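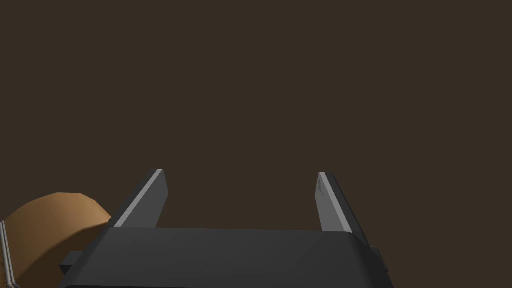
According to Landthorpe, the wider jaws were never worth the trouble. The lead tester at Prundside disagrees. "We ran 300 grasps in simulation with each gripper before picking one," she said.
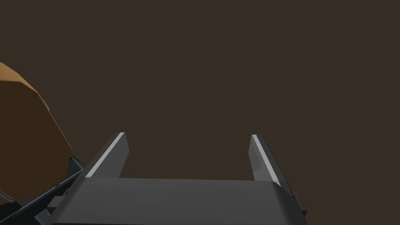
Did the wrist camera view change the choice? "It ruled out Sang's controller. The lag was 12 frames."
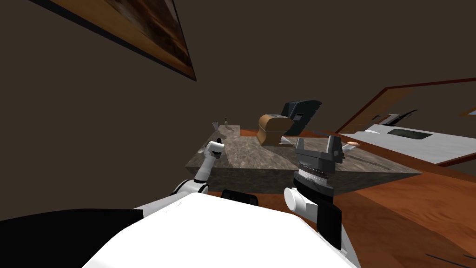
Both arms at the kitchen island, simulated.

She wants 3000 runs by September.

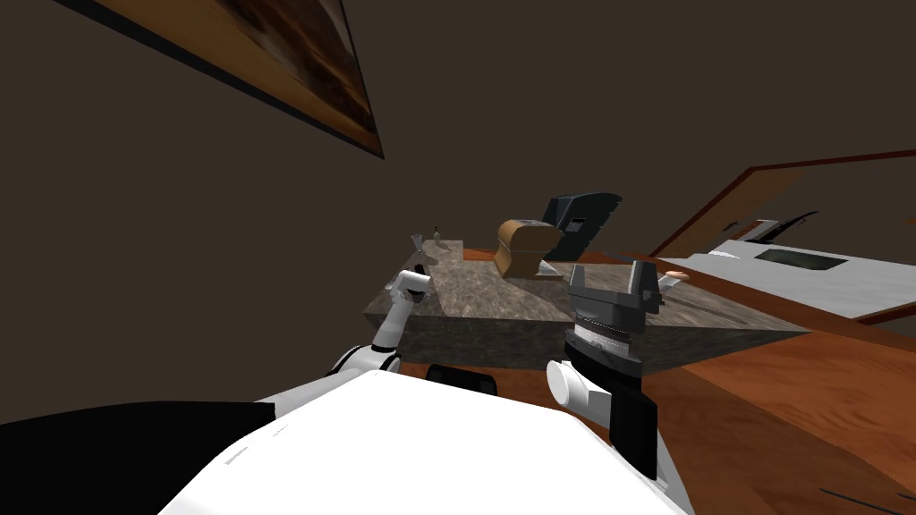 "Then we compare arms again," she said.

Filed under: Grippers, Simulation

Comments

skasora_user: Which controller won?

benchrat: 12 frames is a lot.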